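Category: Robots & Machines | Ages 8 to 12

Which Robot Hand Is Better? Be Careful Who You Ask

Aug 17, 2021

369 shares | 70 comments

Maybe you have seen a video of a robot arm picking up a toy and putting it in a box. The music is exciting, the robot never drops a thing, and at the end a voice tells you this is the best robot hand ever made.

Should you believe it? I don't think you should, at least not yet.

A robot hand is called a gripper. Most grippers don't look much like your hand. The kind called a parallel gripper has two fingers that slide together and apart, a bit like a crab's claw that only knows one move. Other grippers use suction cups, or soft rubbery fingers, or three fingers in place of two. Every company that sells one will say theirs is great. So how would you find out?

You would need a test, and the test has to be fair. Say we invent two grippers and call them the Brolcombe and the Mughal. If the Brolcombe gets to pick up a fat sponge and the Mughal has to pick up a wet marble, you have learned nothing about either one. Both have to try the same objects, from the same spots, the same number of times.

One way to keep things the same is to do the test inside a computer. This is called a simulation. It works like a video game, except the game tries to copy real weights, real pushes and real slips. When a try is over, the computer puts everything back exactly where it was.
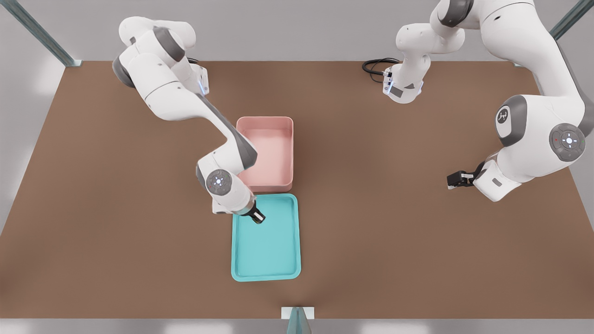 Two robot arms and one tabletop, all made by a computer.
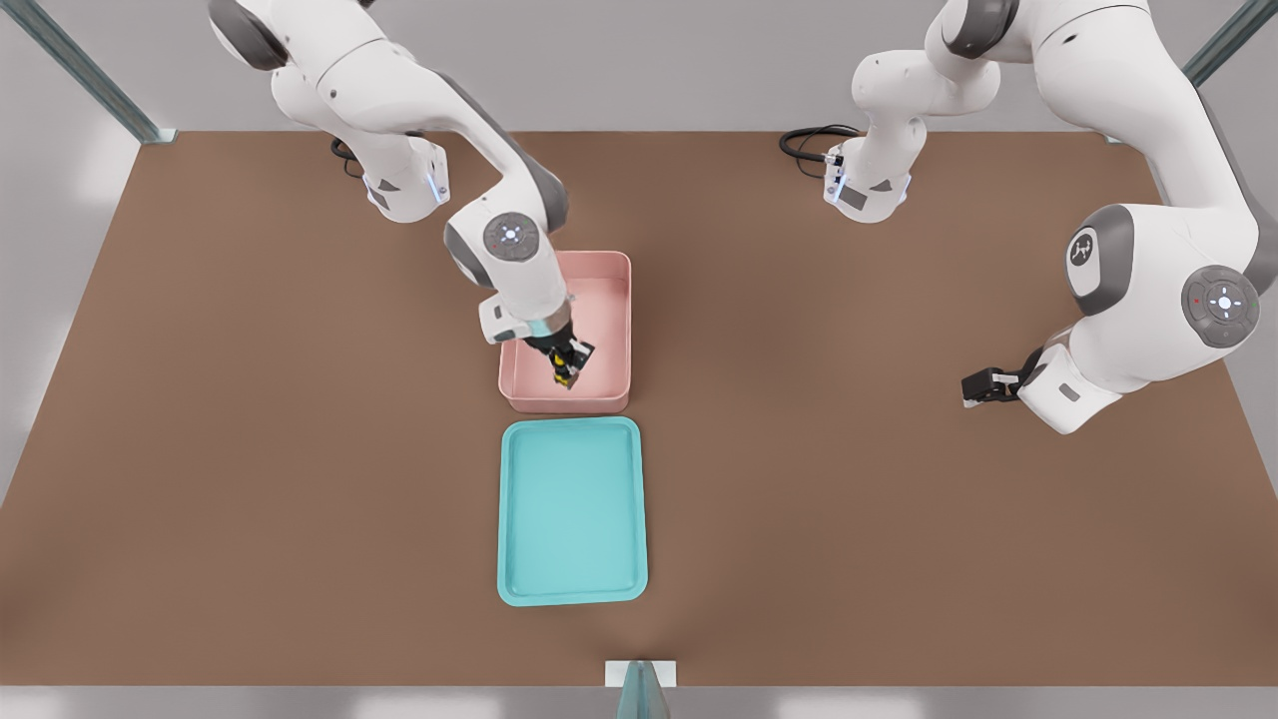
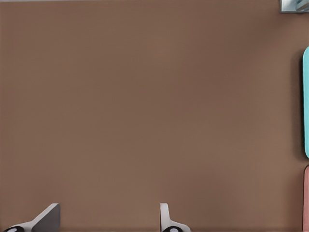
Sounds perfect, right? Slow down. A simulation only knows what people told it. If the people who built it guessed wrong about how slippery plastic is, the robot will practice with the wrong kind of plastic all day long and never find out. Real objects get dusty. Real cables get in the way. Real rubber wears out.

There is a camera problem too. A robot may use one camera that looks at the whole table and another that sits close to the fingers. The far one can see where the boxes are, but an arm can block its view. The close one is good for the last little bit of a grab and can miss nearly everything else. If one gripper is tested with two cameras and the other with only one, is that a fair race? I would say no.

Now for numbers. Suppose the makers of a robot called Clodetura say it did 3079 tries and 2979 of them worked. That leaves 100 misses, and it sounds very good. Before you clap, ask some questions. Were the tries on a computer or on a real table? How many different objects were there? Did a person choose easy ones? What happened in the 100 misses? If every miss was with a spoon, then the robot is bad at spoons, and you might own a lot of spoons.

You can try a small version at home. Get a pair of kitchen tongs and a pair of chopsticks. Pick ten things from around the house and try to move each one from a bowl to a plate, first with one tool and then with the other. Write down every drop, even the ones that you think shouldn't count. Then ask a friend to do it, and see if you both get the same winner.

Filed under: robots, fair tests, grippers, simulation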